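4. Can It Put the Kitchen Away Yet?

4.1 Why putting away

Most of the work on household robots starts with picking things up, and for good reason. If a machine can't get hold of a spoon, nothing else follows. But anyone who has emptied a dish rack knows that picking up is the quick part. The slow part is deciding where each thing goes, turning it the right way around on the trip over, and letting go of it so that it stays. We think putting away is one of the best small tests of whether a machine is ready for a real kitchen, and we had a wonderful time building a study around it.

The chore is easy to state. A handful of cooking tools lie on a table or are already standing in a holder, and the robot has to bring them into an agreed arrangement. People do this while talking on the phone. For a two-armed robot with parallel grippers it brings up nearly every hard question at once: thin handles, odd balance points, shiny metal that confuses depth sensing, and a target opening not much wider than the gripper itself.

4.2 Setup and task variants

All trials were run on the Clerar bench, our fixed two-arm station, with the Vustament controller described in Section 3. The controller takes a short written instruction ("move the whisk to the middle") and the view from the head camera, and it sends out joint targets for both arms. We did no tuning between tasks. The same weights that sort utensils also fold towels in Section 5, and we were strict with ourselves about this, as it would have been very tempting to nudge things along.

We used two variants. In the first, which we call fill, tools start flat on the cloth and have to be stood up in the holder. In the second, shift, tools start in the holder and one of them has to change compartments while the others stay put. We expected shift to be the easier of the pair. The tool is already upright, the handle is roughly where you want it, and the distance to travel is a few inches. We were quite wrong about that, and the reasons take up most of this section.

Each variant was run 84 times. A trial counted as a success only if every tool ended in its assigned compartment, nothing was knocked over, and neither arm hit the emergency stop. Partial results were logged but earn no credit in the totals. Mirko Costa scored all trials from video without knowing which version of the controller had been running.

4.3 Results

On fill, the robot completed 55 of the 84 trials. We were delighted! The earlier Prendergast baseline, run on the same bench with the same tools, managed 16. Most of the gain comes from one behavior: before lifting a long tool, the controller slides its grip along the handle until the heavy end stops drooping. Our demonstrations included a few cases of this, but the robot does it far more often than the people did, and with tools that never appeared in the demonstrations at all.

The second arm also earned its keep. In many fill trials, the left gripper steadied the holder by its rim while the right one lowered the tool, and then the arms traded jobs for tools lying on the other side. The written instruction never mentions steadying. Watching this for the first time was a real treat, and it changed how we think about which parts of a chore need spelling out.

Shift was another story. The trouble is crowding. When several tools lean together in one compartment, their heads fan out and overlap at the top while their handles cross lower down, out of sight. A person reaches in, feels the tangle, gives a little wiggle, and pulls. Our controller has no sense of touch beyond motor current, so it pulls straight up and often brings a neighbor along for the ride. A hanging hook on one handle can catch on another tool, and a whisk is worse still — its wires give way under the fingers and then spring back.

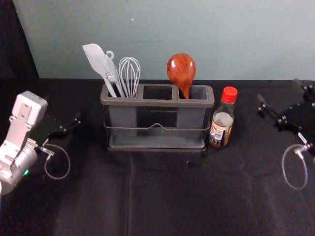
Figure 2. Utensil holder between the two grippers. Three tools share the left compartment, the middle compartment is empty, and a wooden spoon stands in the right compartment. A bottle with a red cap is beside the holder.

We also found that leaning matters more than counting. One tool standing alone is simple to grasp by the neck, even if its head is large. Add neighbors and the grasp point the controller likes best may be hidden behind a spatula head. The policy then picks a second-best point higher up, where the tool is wider and less balanced, and the swing as it comes free is enough to bump the rim. In the worst cases the whole holder shifted on its tray. The robot usually noticed this and corrected its aim on the next try, which is encouraging, but under our scoring rules a tool that has fallen over ends the trial.

Objects standing close by cause a different kind of failure. The arms have to keep clear of anything near the holder, and the controller tends to be shy about it. It will back off, approach from a steeper angle, back off again, and run out of time. A person would simply slide the obstacle over. We never gave a demonstration of that, and in all our trials the robot never tried it. Teaching it to clear its own workspace is high on our list.

4.4 What this says about real kitchens

So, can a machine put the kitchen away yet? For a short list of tools, on a tidy bench, with a patient owner, we would say it is getting close, and closer than we thought possible when we started in March. The fill results held up well with new tools, and the robot's speed, though nowhere near a person's, is fine for a chore that can run while everyone is out of the room.

For a crowded holder, we are further away. We see two promising roads. The first is touch at the fingertips, and the Flollwood pads we have begun testing can already tell when one tool is dragging another. The second is cheaper: let the robot take the tangled tools out one by one, lay them flat, and turn a shift problem into a fill problem. It is slower — but it leans on the part of the job the robot already does well. Early runs of this second idea are reported in Section 6, together with the towel results.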